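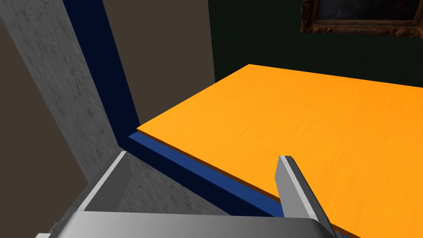 Pralness releases new version of its simulation and planning software for robot arms

20 April 2018

Pralness has released a new version of Jodo, its software for planning and testing the movements of robot arms. The release brings the simulator, the motion planner and the camera-based perception module into a single package for the first time. Until now the three parts were supplied separately and had to be joined together by each user.

The work was carried out by the company's control software group under Marcelino Brito, with support from the engineering firm Grusa, which has used early builds on its own test benches since August. The two organisations signed a cooperation agreement covering planning tools and have confirmed that it will continue after the present release.

The principal change concerns the way in which simulated rooms are produced. In earlier versions, the arm was tested in a small number of fixed rooms with plain grey surfaces. Jodo now builds each room from a library of walls, tables, pillars and furnishings, and varies the colours, surface textures and placing of these items from one trial to the next. The library supplied with the release contains 115 surface textures. Users may add their own, provided that the files follow the naming rules set out in the manual.

According to the company, the change was made in response to a fault reported by several users. Perception modules that had been trained in the plain rooms performed well in simulation, but lost track of table edges when moved to real workplaces with patterned floors or strongly coloured furniture. In some instances the planner was given a false edge and stopped the arm well short of its target.

"The planner can only be as good as the picture of the room it receives," said Mr Brito. "We had spent a long time improving the planner when the weakness lay in the training rooms. The new rooms are not always pleasant to look at, and some of the colour combinations would not be chosen by any decorator, but they give the perception module a much harder test."

The release was checked against a set of 3,381 simulated trials, each of which begins with the arm at a random position near a work surface. The trials include cases in which no object is present. These were added at the request of Grusa, whose engineers had found that the earlier software would at times report an object on a bare surface and attempt to pick it up. The empty-surface cases now form a separate group in the test report and must all be passed before a new build is approved.

A second change affects the planner itself. When the gripper is close to the edge of a table, the planner now treats the two fingers as separate bodies and checks the clearance of each one. The previous version enclosed the whole gripper in a single box. That method was safe, but it ruled out many movements that the arm could have carried out without contact, in particular where one finger had to pass beyond the edge while the other remained over the surface. The single-box method has been kept as an option for users whose safety rules require it, and it remains the default for existing projects.

The view from the simulated wrist camera can now be recorded together with the planner's decisions and the joint positions at each step. A replay tool allows an engineer to move backwards and forwards through a trial and to see which part of the software requested a given movement. Recordings are limited to 1,000 steps. Longer trials are divided automatically into several files, which the replay tool opens in order.

Training material for the release has been prepared by Urbonaitė, the company's teaching partner, and consists of 28 exercises with worked solutions. The exercises cover the building of rooms, the setting of clearance limits and the reading of replay files. They are intended for technicians who already have some knowledge of robot arms, and no background in programming is needed for the first part of the course. Organisations with a current support agreement may request the material without charge.

Existing users are advised to finish any trials in progress before installing the update. Room files made with earlier versions will open in the new one, but their lighting settings will be reset and should be checked by hand. Recordings made with the former logging tool cannot be converted. Pralness will keep the previous version available for download for those who need to consult older recordings.

Known faults in the release are listed in the notes that accompany it. The most significant concerns picture frames and other wall-mounted items, which may be placed partly inside an adjoining wall when a room is very narrow. The fault does not affect the planner, and a correction will be included in the next maintenance update.

Requests for access and questions about installation should be sent to the Jodo support desk at Pralness.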